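## Clearing white flecks from a wooden table

**Wiroj Thammasiri**
Residents at Vurkthorpe are asked to leave the shared craft table clean. Small white flecks remain on the wood after each session. Which method is advised?

**Ebenezer Ayaaba**
Please sweep the table dry, along the grain, before any damp cloth is used. Two passes normally suffice. Larger curled pieces should be lifted by hand, as dragging them may mark the surface.

**Olel**
We use a vacuum cleaner. No complaints in seven months.

A dark, fuzzy, pad-like object against the honey-coloured wood, with flecks on either side:
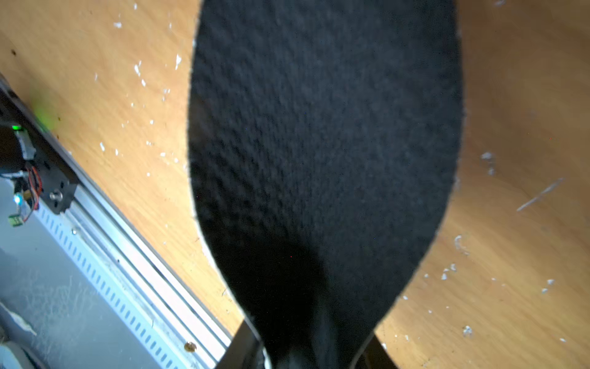 ## Related topics

Care of scratched tabletops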